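About Kinsella

Who we are and how we got here

Kinsella is a small school for grown-ups who want to learn a language, or who learned one years ago and have let it slip. We teach Irish, Arabic, Portuguese and Zulu, mostly in the evenings, and mostly to people who have come straight from work with a sandwich in their bag and are not at all sure they have done the right thing by signing up. (You have. Come in, hang your coat up, there's tea.)

The school was started by Treasa Heffernan, who had taught Irish to teenagers for a good part of her life and kept being stopped at the school gate by their parents. They wanted to be able to help with the homework, or to understand what was being said on the radio, or simply to stop feeling embarrassed about it. She began with a class of seven in her own front room, on chairs borrowed from next door, and the plan was to run it until Easter. By Easter the seven had brought their sisters and their neighbours, and the front room would no longer do.

Ruairí Scanlon joined her to take the beginners, and he still does, by choice. He will tell you that the first month with a new language is the best one, when every word is a present, and if you have ever heard his class through the wall doing the numbers you will know that he means it. Imad Zein brought Arabic to us the following year, and then Bheki Modise came with Zulu, which we had thought might draw a handful of people and which now has a waiting list. Portuguese was the last to arrive and is the liveliest on the stairs.

How we teach

We talk a great deal, and we write rather little until you are ready for it. A class is never bigger than 12, and we would sooner open a second group than squeeze in a thirteenth chair. You will be asked to speak on your first evening, even if it is only your name and where you live, and everybody else in the room will be just as nervous as you are.

There are no marks and no reports home. Those who would like to sit an outside exam are helped to prepare for it, with extra sessions before the date, and those who would rather not are left in peace. We do give homework, but it is the sort you can do at the bus stop: learn a verse, ring somebody up, order your coffee in your head.

Once a term we hold what Treasa named a Gida evening, after a nonsense word from her very first class that has stuck to us ever since. Each language takes a corner, there is food, and the only rule is that you may not speak English until the kettle has boiled twice. Husbands, wives, grown children and curious friends are all welcome, and a good few of our present students first came through the door that way.

The library

We are very fond of our lending library, which has grown to about 1,000 books, most of them given to us by people who were moving house. There are children's stories (start there, we all did), cookery books, detective novels, and a long shelf of poetry that goes out more often than you might expect. Borrow what you like and write it in the green book by the door. If you find a pressed leaf or a shopping list inside, please leave it where it is.

Where we are now

Kinsella has long since outgrown the front room, and these days we keep the timetable, the enrolments and a great many biscuits at a proper office, with an open-plan mezzanine.

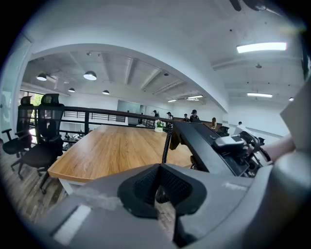
Daithí Lenihan told us he had put off ringing for two winters, sure that he was too old to be starting, and that he now reads to his granddaughter in Irish every night and gets corrected for it. We get letters along those lines quite often, and they are all kept.

Coming to see us

You are welcome to sit in on any class before you decide, free of charge and with no need to bring anything. Ring or write first so that we can tell the teacher and find you a seat. New beginners' groups open in January, and names are being taken all through December.

Fees can be paid by the term or in smaller amounts as you go along, and if money is the thing that is stopping you, please have a quiet word with Treasa.

Page last updated 2023-12-09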